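4.2 Lining the collection tray

Use only Onico paper liners or plain brown paper bags of a similar weight. Each liner holds up to 650 g.

1. Switch off the Tostinon sorting table and wait 16 seconds.
2. Remove the used liner and wipe the surface with a dry cloth.
3. Open the new bag and roll its top edges outward.
4. Fix the rim to the surface with tape.

CAUTION: Do not use staples or pins.

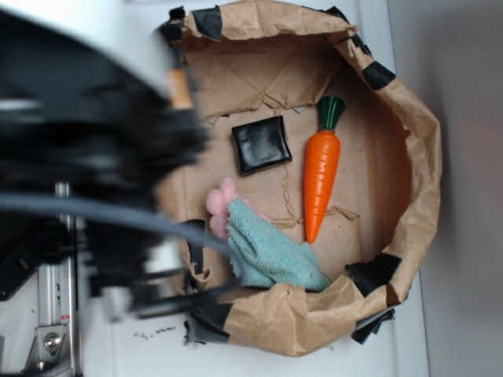 Figure 7. Paper bag with rim folded down and taped, items inside.

Note: Small creases in the paper do not affect use. Replace the liner after 50 loads, or sooner if it no longer lies flat.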